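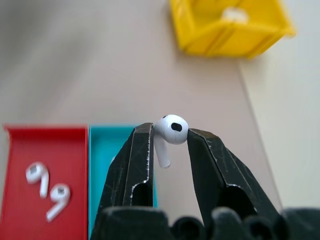 La escala Skatberg constaba de 37 ítems. Jolán Fodor la administraba en papel, al inicio de cada visita, antes de que el paciente hablara con el médico. El ítem 12 preguntaba por la calidad del sueño durante el ciclo de corticoides y admitía valores de cero a cuatro.

El paciente 1792 marcó un cuatro en la visita basal, un cuatro en la segunda y un cero en la tercera.

Fodor abrió una consulta de datos. El protocolo exigía confirmar todo cambio superior a dos puntos.

—¿Duerme mejor? —preguntó.

—No duermo —dijo Mark Anthony Dalisay—. Pero ya no me molesta.

El manual no contemplaba la respuesta. El ítem medía molestia atribuida, sin referencia a las horas. El cero era válido. Fodor anotó «confirmado por el paciente», firmó y puso la hora: las 11. 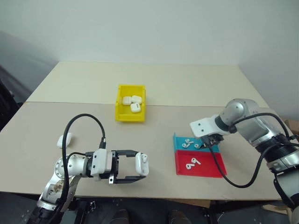
Cuarta visita

Dalisay llegó con la dosis reducida a la mitad. Puntuó cero en los 37 ítems, incluido el de dolor articular. Tenía las muñecas inflamadas y tardó en soltar el bolígrafo.

Fodor revisó el formulario dos veces. No había campos vacíos ni tachaduras.

—Puede corregir lo que quiera —dijo.

—Está bien así. ¿Me quitan del estudio si pongo otra cosa?

—No.

Él volvió a coger el bolígrafo y pidió una hoja nueva.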